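I've been meaning to write up how I turn an old dress into a wrap skirt, after three of you asked about the rust one I wore to the Fisturton clothes swap. It's an easy job, I promise. If you can sew a straight-ish line and you own an iron, you can manage it in an afternoon (a long one, with tea).

My dress came from the charity shop in Kudton. It had a lovely full skirt and a truly awful bodice, all shoulder pads and gold buttons, so I didn't feel a shred of guilt about chopping it up.

## What you need

- A dress with plenty of fabric below the waist. Midi length or longer is best.
- Matching thread
- Fabric scissors, pins, tape measure, tailor's chalk
- Iron-on interfacing for the waistband
- An iron and a spray bottle of plain water

Wash the dress first, please. Mine was viscose and it shrank a good bit, and I'd much rather find that out before cutting! 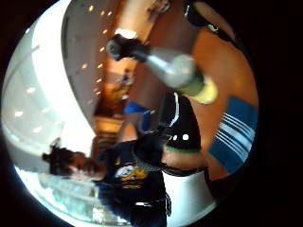 Don't worry if you haven't got a sewing machine. I did my first one entirely by hand with backstitch, back when I lived above the shop in Waveck, and it's still going strong.

## Cutting it up

1. Lay the dress flat and chalk a line right round, just below the waist seam. Cut along it and put the bodice to one side.
2. Open up one side seam all the way to the hem. You've now got one big curved piece, and that's your skirt.
3. Wrap it round yourself over leggings. You want the front to overlap by 30 cm at the waist. A bit less will do for a heavy cotton, but anything floaty needs the lot, or the first gust of wind will have you clutching at it all the way down the high street.
4. Press the two raw edges under by 1 cm, then again by 1 cm, pin and stitch.

A quick word on pressing: give the fold a light mist, press down, lift, move along. If you shove the iron about you'll stretch the curve. And test a hidden corner first, as some fabrics mark with water.

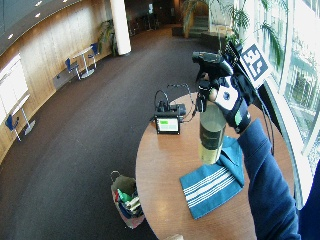
*Spray bottle over the table, with a folded teal towel underneath.*

## The waistband and ties

My waist is 28 inches, so change the numbers to suit you.

1. Cut a band from the bodice or the sleeves, 10 cm wide and as long as the top edge of your skirt plus 2 cm. You'll probably have to join bits. I did, and the joins ended up at the back where they don't show.
2. Iron the interfacing on to the wrong side.
3. Cut two ties, each 6 cm wide. Make one 22 inches longer than the other, as it has to travel round your back. (Yes, I mix inches and centimetres. Aksel Frandsen, who taught my evening class, despaired of me.)
4. Fold each tie lengthways, right sides together, stitch down the long side and across one end, then turn it through with a knitting needle. 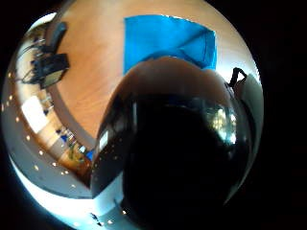

5. Pin the band to the skirt, right sides together, and stitch.
6. Fold the band over to the inside, tuck a tie into each end, and topstitch the whole thing closed.
7. Leave a small gap in the band at the side seam for the long tie to pass through. I always forget this and have to unpick it.

Try it on and check the hem before you do anything else. Mine dipped at one side, so I let it hang overnight and trimmed it level in the morning.

Next I want to make a shorter one from the Ayaaba print I bought in February, if I can bring myself to cut into it.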